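Becher im Käse-Look, weiße Platte, ein paar Notizen zur Ordnung auf dem Tisch

Seit Februar führe ich eine Liste aller Kleinteile, die auf Arbeitsflächen herumstehen und dort keine feste Position haben. Die Liste hat inzwischen 514 Zeilen. 465 davon sind erledigt, das heißt: Der Gegenstand hat einen Platz, eine Bezeichnung und eine Zuordnung zu einem Behälter. Der Rest ist der unangenehme Teil, und zu diesem Rest gehören auch die Becher.

Ausgangspunkt war eine Diskussion mit Jinlong Gu über die Frage, ob man auf einem Tisch überhaupt offene Behälter dulden soll. Seine Position: Ein offener Becher zieht Kram an. Meine Position: Ein geschlossener Behälter wird nicht benutzt, und dann liegt der Kram daneben. Wir haben uns auf einen Kompromiss geeinigt, der im Ordnungsschema »Tridholm« (so heißt bei uns die Tabelle, fragt bitte Kaiwen Meng nach dem Namen) als Klasse 5 geführt wird: ein offener Behälter pro Fläche, klein, hell, ohne Deckel, ohne Unterteilung.

1. Die Fläche

Ohne leere Fläche kein Ausgangszustand. Ich räume deshalb grundsätzlich alles ab, auch das, was später an dieselbe Stelle zurückkommt. Eine weiße, matte Oberfläche hat den Vorteil, dass Krümel und Fasern sofort auffallen, und den Nachteil, dass man sie dann auch entfernen muss. Abgewischt wird in Bahnen von der hinteren Kante nach vorn, mit einem nur leicht angefeuchteten Tuch. Glasreiniger hinterlässt auf matten Belägen je nach Fabrikat Schlieren — lieber klares Wasser und zweimal wischen. Leichte Falten im Belag stören bei kleinen Gegenständen kaum, bei hohen, schmalen Gefäßen dagegen schon.

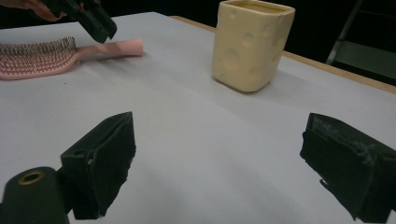 2. Der Becher

Gesucht war ein Gefäß mit eckigem Grundriss. Runde Becher verschenken an der Tischkante Platz und rollen, wenn sie umfallen. Bei eckigen Bechern mit gerundeten Ecken bleibt die Innenreinigung trotzdem einfach, man kommt mit einem Schwamm überall hin. Die Farbe war mir gleichgültig, solange sie sich vom Untergrund unterscheidet. Cremegelb auf Weiß ist in dieser Hinsicht grenzwertig, reicht aber bei normalem Licht aus.

Die Oberfläche mit den flachen runden Mulden ist Geschmackssache. Czesław Pietrzak hält sie für kindisch, Baoshan Yao hat gefragt, wo man die Dinger bekommt. Technisch gesehen sind Vertiefungen an der Außenseite eine Staubfalle. Ich rechne mit einer Grundreinigung pro Monat, weiche Zahnbürste, Spülmittel, fertig. Wer das nicht will, nimmt einen glatten Becher.

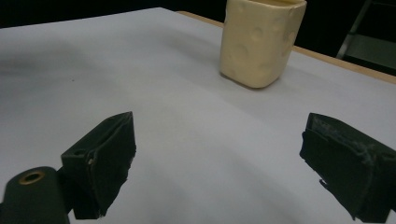 Der Käsebecher auf der weißen Fläche.

3. Standort und Inhalt

Beim Standort habe ich zuerst die hintere Tischkante bevorzugt, weil der Becher dort nicht im Weg ist. Nachteil: Man greift über die gesamte Fläche, und was man in der Hand hält, wird unterwegs abgelegt. Genau das soll der Becher verhindern. Weiter zur Mitte hin ist der Weg kürzer, dafür muss man den Becher bei größeren Arbeiten versetzen. Ich habe beide Varianten eine Weile protokolliert und lasse es jetzt offen. Im Schema steht unter Standort schlicht »variabel«, was Tsz-kin Lui zu Recht als unsauber bezeichnet hat.

Wichtiger ist die Regel für den Inhalt. In einen Becher dieser Größe gehören höchstens fünf Teile, und zwar solche, die am selben Tisch gebraucht werden. Bürsten und Bürstenköpfe nehme ich ausdrücklich aus. Sie halten Feuchtigkeit, sie geben Borsten und Fasern ab, und ein länglicher Kopf steht in einem engen Gefäß immer schräg. Sie liegen besser flach neben dem Becher, bis die Arbeit beendet ist, und kommen dann in einen eigenen, luftigen Behälter.

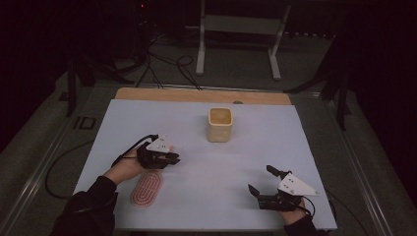 Stifte sind der nächste Streitfall. Ein niedriger Becher kippt, sobald drei lange Stifte an derselben Seite anliegen, der Schwerpunkt wandert dann nach außen. Abhilfe schafft etwas Gewicht am Boden, etwa eine Lage Unterlegscheiben. Das kostet Höhe und macht die Reinigung umständlicher. Ich habe mich dagegen entschieden und Stifte ganz aus Klasse 5 gestrichen. Büroklammern, Klebepunkte, Radiergummis und USB-Adapter bleiben drin.

Ebenfalls gestrichen: alles, was ein Kabel hat. Ein Kabel hängt über den Rand und zieht den Becher bei der ersten unachtsamen Bewegung mit. Für Kabel gibt es im Schema eine eigene Klasse, »Jellotholm«, und zu der schreibe ich einen separaten Beitrag, sobald die Tabelle vorzeigbar ist. Derzeit ist sie es nicht. Die Spalte für die Länge enthält teils Zentimeter, teils Zoll und in zwei Fällen das Wort »lang«.

Offen bleiben noch die Beschriftung (auf der gewölbten Ecke haftet kein Etikett sauber, auf den Mulden erst recht nicht) und die Frage, ob ein zweiter Becher je Fläche zulässig sein soll. Jinlong ist dagegen. Ich warte die nächste Durchsicht der Liste ab.

Zuletzt aktualisiert: Februar

Kontakt | © Jastus | Nach oben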